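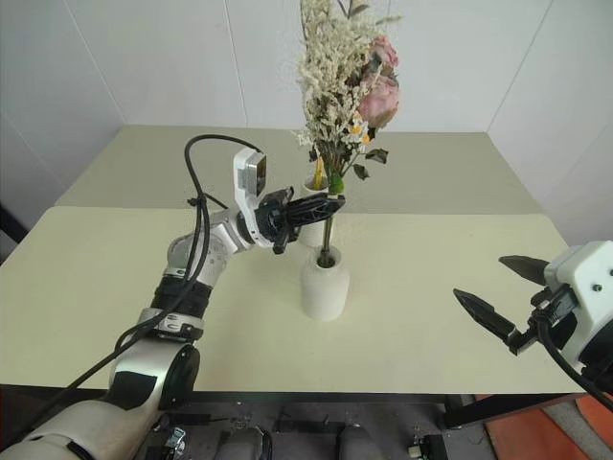 Lattice fingers vs. stiff ones for dried flowers

geum_bench
Dried bouquets are my gripper test this month. A rose from last July has all the structural integrity of a cornflake. I've got the Prasik lattice fingers on the left arm and I'm at 369 grasps, with petals in my keyboard. Has anyone here run the stiff ones on stems?

parnus_pete
Stiff, always. Lattice fingers give way just when you want to know where the stem is. If you're crushing stems, turn down your current limit.

geum_bench
The limit is already so low that the gripper hesitates before closing on air.

Tae-yang Ok
Pete is wrong, but in an interesting way. Your fingers matter less than your wrist camera. What does it see when you line up on a vase? Mine was useless until I changed the mount angle.

geum_bench
Wrist view, jaws open, vase and cylinder at the back of the table. White ceramic on a cream table, so the depth estimate is mostly a matter of faith. 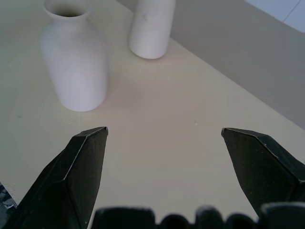 Re: wrist camera angle

Tae-yang Ok
So you can see both fingertips. Good. Now put something dark under the vase and try again before you spend money.

parnus_pete
Or buy the Astik controller and get proper force feedback. I did 231 stems on mine and broke 2.

Tae-yang Ok
Fresh stems, Pete. You told us in the last thread. They were tulips.

parnus_pete
A stem is a stem.

geum_bench
I will not be spending 900 dollars to be gentle to a eucalyptus. Trying the dark mat on Monday.
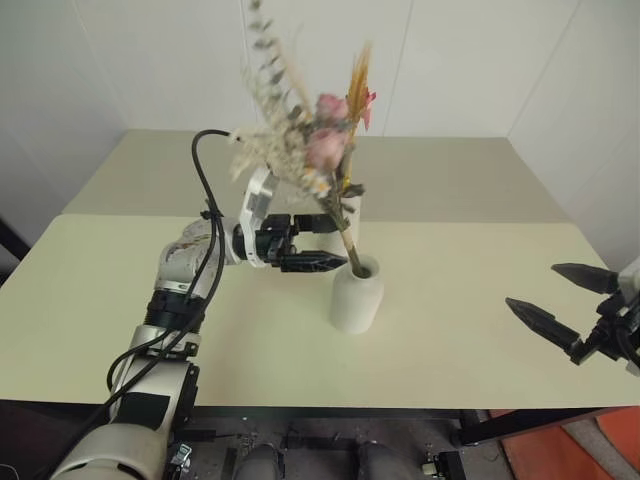
Left gripper coming in at mid-stem, right one open and waiting.

parnus_pete
Still say stiff.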